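Jul 26, 2018

OK, I've been promising this thread for weeks, so here goes: how an old grain silo out past Dungate became a place where people sleep, cook and argue about whose turn it is to mop.

1/ The silo sat there doing nothing for 29 years. The farm it belonged to got split up, the land around it sold, and the silo went along with the last parcel mostly because tearing it down cost more than anybody wanted to pay.

2/ Then Virgilio Bautista bought it. He's an architect, he works under the name Drundasent (I have asked what it means and he just smiles), and he wanted seasonal housing for the orchard crews who come through every August and usually end up doubled up in motels.

3/ Concrete silos are great at holding things in and terrible at letting light in!! Every window had to be cut with a diamond saw, and you can't put two openings too close together or the wall loses its strength. So the windows climb around the outside in a spiral. It looks like a design flourish. The engineer, Miroslava Kopecký, says it was her doing and I believe her.

4/ There are 4 floors of bedrooms, all shaped like slices of pie. Ever tried to put a bed in a slice of pie? The headboard goes at the wide end, against the curve, and Virgilio had the frames built to follow the wall. The narrow end is where the door is. Kind of like sleeping in a very calm pizza.

5/ Stairs! They didn't go inside, because they would have eaten up the middle of every floor. They wrap around the outside in a steel cage, with a roof over them, and there's a landing at every level big enough for a couple of chairs. I sat out there for ages. You can see all the way to the Evangelista orchards.

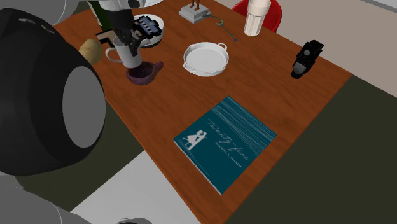
Wooden tabletop, warm orange-brown, plenty of grain.

6/ The ground floor is the shared kitchen, and it's the only room that's a full circle. Precious Agbayani ran a boarding house before this and she fought hard for two stoves and a sink deep enough for a stockpot. She got both. She did not get the walk-in pantry and she's still mad -- she told me so twice.

7/ Sound is the weird part. A bare round concrete room will throw your whisper right back at you from the far side. They hung felt panels from the ceilings, over 800 of them in the whole building, and now it just sounds like a room. I kind of wish they'd left one floor echoey for fun.

8/ Money, because somebody always asks: the felt and the windows were the big surprises. The old hopper at the bottom came out in pieces and the steel went to Wollier, the scrap place on the county road, for $4000. That paid for the outdoor lights.

9/ What I didn't love: the top floor gets hot. There's a vent in the cap and it helps, but I was up there at three in the afternoon and my shirt was stuck to me. Virgilio says exterior shades are coming. I'd like to see them up before the crews move in.

10/ Analyn Macaraeg has the first set of keys, and she's already picked the slice with the sunrise window. Going back in August to see it with people living in it. If you've got questions for Miroslava about the saw cuts, drop them below and I'll bring the list.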